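Clearing a hall closet in one afternoon
Last updated 2 August 2003

Quick version, becuase I have to be out the door soon. Did ours in April, did my sister's last week. Same method both times.

What you need
Trash bags. Masking tape, fat marker. Four boxes, any size. A screwdriver. Old towel for the shelf.

Step 1. Everything out. Yes, everything, the top shelf too. Pile it in the hall. It will look terrible.

Step 2. Label the boxes: keep here, goes elsewhere, give away, fix. Tape on the side, not the lid – you'll stack them and then you can't read a lid.

Step 3. Sort fast. Coats first, then shoes, then the small stuff. Don't try things on. Don't read old mail. Anything you can't place in eight seconds goes in "goes elsewhere" and you deal with it tonight.

Step 4. Bag the small loose things by kind. Toy food with toy food, gloves with gloves, cords with cords. See-through bags if you've got them, saves opening every one.
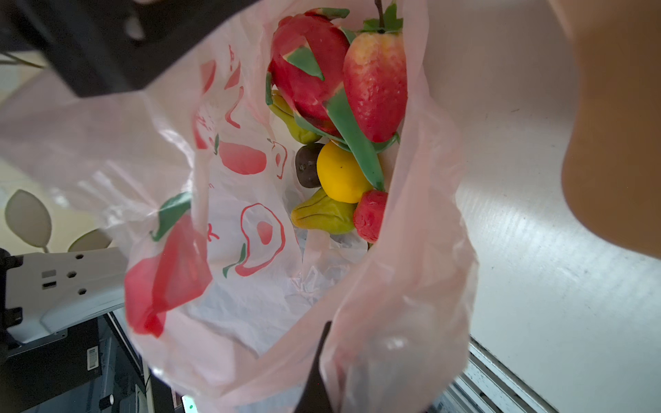 Veerle Boersma wrote in about step 4: I'd bag by person first and by kind second. In our house the gloves all went in one bag and every morning it got dumped on the floor. One bag each, name on tape, no more dumping.

Fair point. Do that if you have kids.

Step 5. Wipe down the shelf and rod. Vacuum the corners. Check the rod screws and tighten them now, while it's empty.

Step 6. Use the walls. Closets have a lot of wall going to waste. Hooks low for bags, baskets at chest height for whatever you grab most. Find a stud or use proper anchors. I used the Kellen ones from the hardware store, fine so far. Hang the basket, pull on it hard, then fill it. 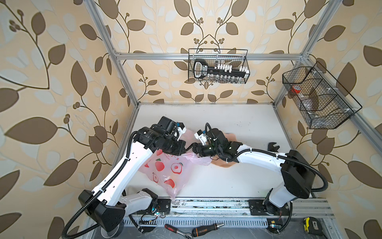 Wire mesh baskets on the wall, sockets in one of them.

Step 7. Put back only the "keep here" box. Heavy things on the floor, seasonal things up top. Leave a bit of the rod bare for guests coats.

Step 8. Give-away box goes in the car tonight. Mine sat by the door for two weeks the first time – don't.

Coming next, the linen closet. Same boxes, more folding.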